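Shop notebook, March 2021

Adhesive shelf life, again. Ludivine Pruvost sent over the Troltine data sheet claiming the new two-part epoxy keeps full bond strength for 56 weeks unopened. I don't believe it. The old Chauvin resin made the same sort of promise and was crusty by August.

Pulled eight lap joints on the bench tester this morning. Fresh batch, clean steel, sanded and wiped. Best one let go at 832 pounds, worst at 700. The sheet says 2,000. Their coupons have to be a lot bigger than ours, or cured in an oven, or both. The sheet gives neither the overlap nor the cure temperature, and I've asked Nusbridge twice for the test method. Got a brochure back.
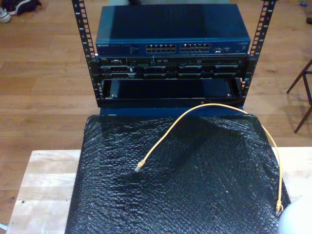
Filed under: Bench notes / Adhesives

Heather Paterson thinks my surface prep is the problem. Could be. She wants the next set grit blasted and glued within the hour. Fine, but if it only holds when you blast it first, it's no use for field repairs, and field repairs were the whole argument for switching.

Failure faces on the two weakest joints were shiny on one side, glue all on the other. That points to prep, or to the mix. I weighed both parts on the small scale, which drifts. Borrow the good one next time.

To do: four joints blasted, four sanded, same tube. Keep one set of Pirnine as a control, which I should have done today. Write the open date on the tubes in marker. Not ordering a case until I see the method.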